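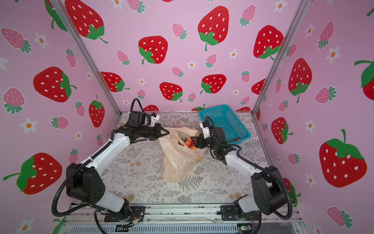

Section 6: Lining the Walls and Setting Up the Packing Corner

The Kallcombe packing corner ships with bare wall panels, so the wallpaper goes on before anything is placed on the table. Any wipeable paper works, plain or patterned. With a busy print such as strawberries and small white flowers, hang the left, back and right panels with the stems pointing the same way. The paper should reach the aluminum posts where the panels meet.

1. Wipe each panel and let it dry.
2. Cut the paper 6 mm wider than the panel on both sides.
3. Start at the top edge and smooth downward with a soft cloth.
4. Trim at the posts with a sharp blade.

Caution: Do not run paper over the posts. It will tear the first time a panel is taken out.

Note: One Roltero roll covers almost 98 percent of the three walls. Save offcuts for patching the corners.

Placing the basket and bags

5. Set the basket on the tabletop near the back wall. Leave the front of the table clear for sorting.
6. Take one thin plastic bag and shake it open away from the wall.
7. Put soft items in last – fruit bruises easily under cans or jars.
8. Gather the top of the bag, twist it, and lift by the twisted part.
9. Lower the bag into the basket. Do not drop it.
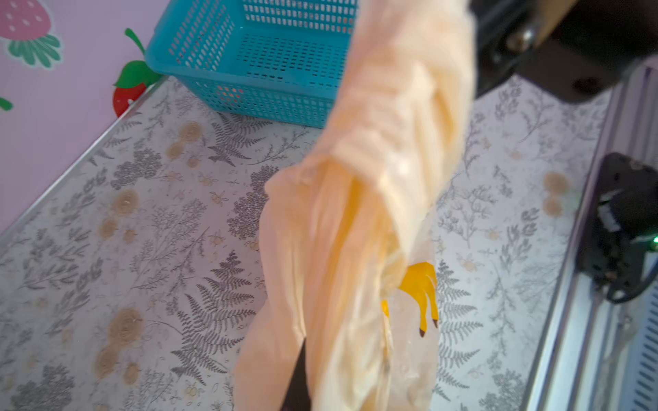 Bag held at the gathered end, basket behind.

Caution: Thin bags stretch when overfilled. If the plastic turns pale at the twist, split the load between two bags. Keep bags away from small children.

Note: Replacement bags come in packs of 100. For wall care, see Section 7.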